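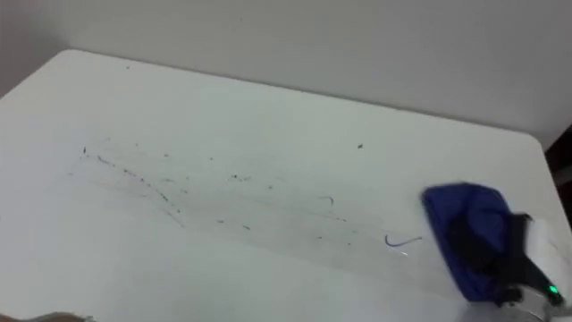 Unit 4: Dry Debris on a Flat Surface
Housekeeping Basics, Monday evening group
Handout prepared by Sneha Nautiyal

Welcome back, everyone! Tonight is crumbs, and I have been looking forward to it since we started. Wiping a table sounds like the easiest job in the building, and then you watch six people do it and get six different tables. Once you see why, you'll never wipe a counter the same way again.

What we mean by dry debris

Anything loose that isn't stuck down: crumbs, grit, lint, bits of thread, short hairs. Look at the tabletop at the top of this handout. There are little dots and there are thin, stringy bits, all dark against the white, and they behave differently under a cloth. Dots roll. Threads lie flat and let the cloth slide right over them (try it with a snip of sewing thread, it's maddening).

Notice the spread, too. Most of the mess sits along a diagonal streak and then it thins out. Your eye goes to the thick part, so your hand does too, and the thin part gets left behind. Start your pass outside the last speck you can see, then go a hand's width farther.

Folding the cloth

Fold in half, then in half again. You want a pad with a rounded front edge, thick enough that you can't feel your fingertips through it. A flat single layer buckles and lets crumbs escape underneath. A folded pad also gives you eight clean faces if you open and turn it as you go, and I love this part, it feels like getting free cloths!

Color matters more than people think. A deep blue cloth on a white table is easy to keep track of. Pale threads will show up on it, dark ones hide, so shake it out over the bin and check both sides before you turn to a fresh face.

The pass

1. Crouch and look across the surface toward the light. Crumbs you missed from above will jump out.
2. Set the pad down beyond the debris with the folded edge leading.
3. Press evenly and pull in one direction. No circles yet! Circles fling things.
4. Overlap each stroke by a third of the pad.
5. Gather everything into one pile near an edge, then sweep it into your hand or a dustpan.
6. Go back for the threads with a barely damp face of the cloth.
7. Finish along the wall side and around the corners. Rounded corners are kinder than square ones, but crumbs still sit in the line where a table meets the wall.

Damp or dry?

Dry first, damp second. Chiharu Ikeda asked last week whether a damp cloth could do both jobs. On a few crumbs, sure. On a real scatter you end up with gray paste, and then you have two jobs.

For next time

Wipe one table at home using the steps and write down where you found leftovers. Bring a cloth you already own, any color. We'll be in Room 121 again, and we start on sticky spills, so wear sleeves you can push up.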